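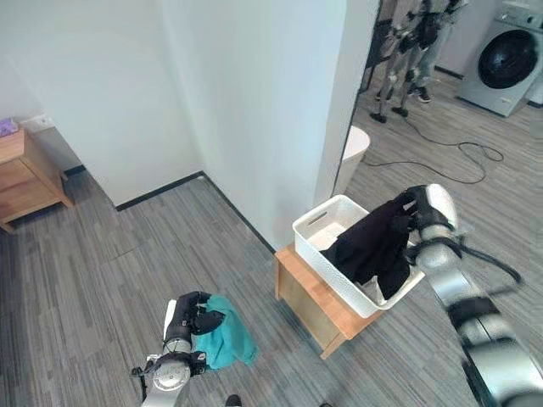

Figure 2. Two grippers handling cloth: a teal piece on the left, a black one on the right, above a white plastic basket.

4.2 Where readers stop

I run a small romance serial called Olden, so I came to this question as a writer first and a researcher second. I wanted to know whether people who read a free excerpt go on to read the next one, and whether the place where I cut it makes any difference. My hunch was that a cliffhanger would win easily (I do love a slammed door!).

I posted the same chapter in two versions on Nornden, a reading site where subscribers can see the opening of a story before they pay. One version stopped in the middle of an argument between the lovers. The other ran on to the kiss and let them catch their breath. Over August the first was opened by 377 readers and the second by 322, and I left the blurb and the cover alone the whole time.

The quiet ending did better than I'd guessed, mostly among people who were already following the serial. New readers leaned towards the argument – though a few of them wrote to tell me off for it, and one called it a dirty trick. I've kept those messages in with the other comments, which I sorted by hand in Jultix using the labels from section 3.

I should say that my readers are a loyal and rather forgiving lot, and a steamier book might well give a different picture. The Ríos stories, which I come to in the next section, are much hotter and have a younger crowd.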